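Dreltow — progress report to the Papadakis games fund
Feb 22, 2022

Dreltow is a side-scrolling puzzle platformer for one or two players, set in the flooded town of Kunameck. This report covers work since September, when the second part of the grant was paid. 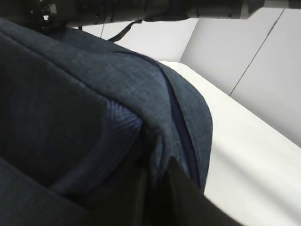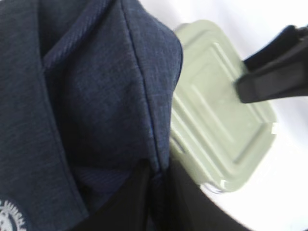

Dark blue fabric, close up.

Levels. The first five chapters can be played from start to finish. Chapter six has its layout but no enemies yet, and chapter seven is still on paper. The full game will have 7 chapters, as set out in the application.

Controls. We rewrote the jump after the autumn playtest. Players kept missing the ledges in the canal section — the character left the ground a little after the button press. The delay is gone and the canal section has been made slightly shorter.

Testing. The demo has been downloaded more than 900 times. We received 119 bug reports. Most concern saved games in two-player mode, where the second player can come back without the lantern. We have a fix for this but it has not been tested on older machines.

Sound. Music is finished for chapters one to four. Footsteps on wet stone are still placeholders.

Spending. We are within budget on art and slightly over on sound. We ask to move the unspent travel money across to cover it.

Next. Enemies for chapter six, a first build of chapter seven, and a menu that can be used with a controller only. The Polish text will follow once the English script is locked.

© 2022 Ninden Games | Contact | Back to top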